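4.2 Folding on and beside the bed

When Ekua Ametepe first read through our household notes, she remarked that the bed did far more work than the wardrobe, and we have come round to her view. Of the 21 homes we wrote about in Dogbe and Flelach, 19 used the bed as the main folding table, with piles growing along its sides until somebody found the time to put them away (and in 9 homes the piles were still there at our next visit in August).

Soft trousers with elasticated waists deserve a small word of their own. A shirt has seams and a collar to guide the hands, whereas a stretchy waistband gathers itself up and pulls the cloth out of line, so most of our folders liked to hold the garment up by the waist, let the legs drop, and only then bring it to the bed. Figure 6 is from a bedroom with a quilted, squared bedspread, where a good deal of clothing was being sorted by the same method.
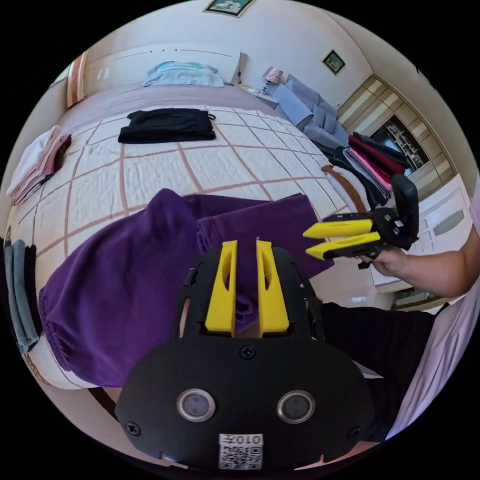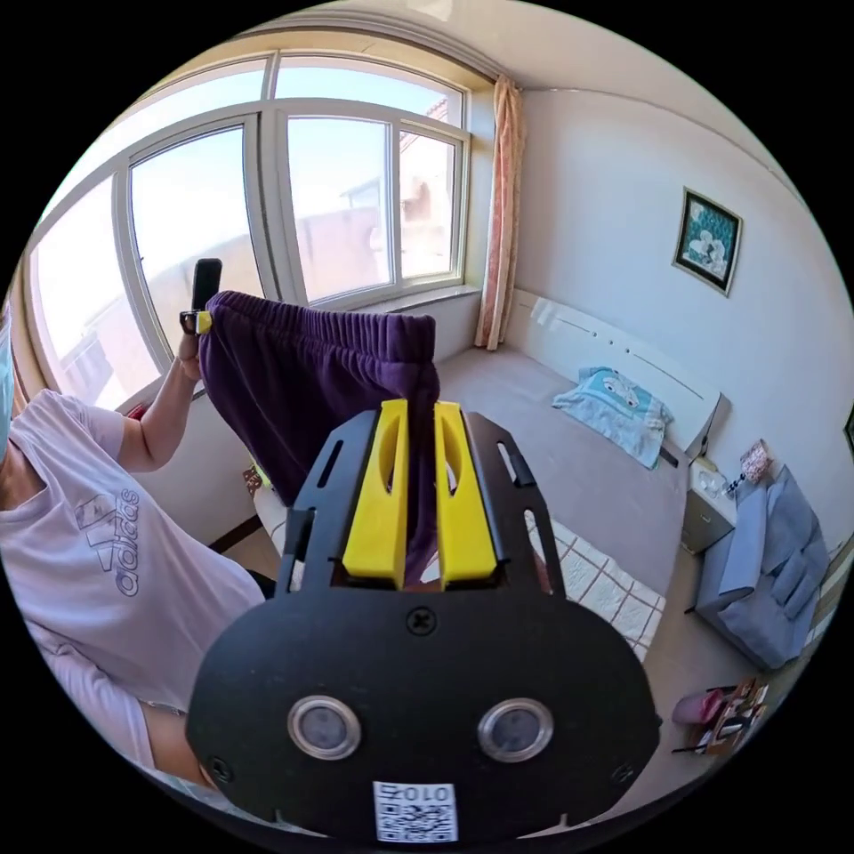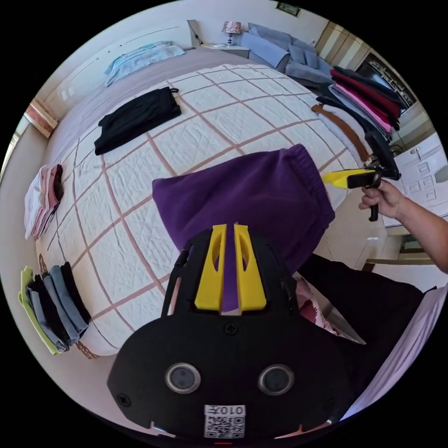
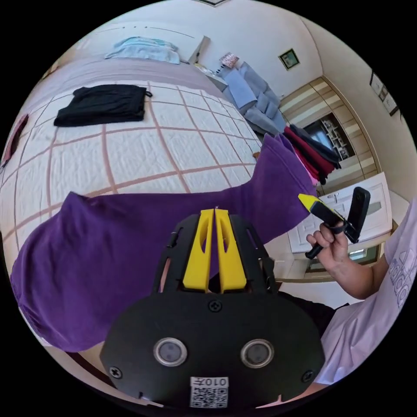
Figure 6. Folding in a bedroom. Purple fabric appears in all four views; the second shows the gathered waistband and the long drape of the cloth, and the third shows stacks of folded clothing along the left side of the bed.

4.3 Where the piles go next

Putting away was a slower business altogether, and we follow it room by room in the next few pages.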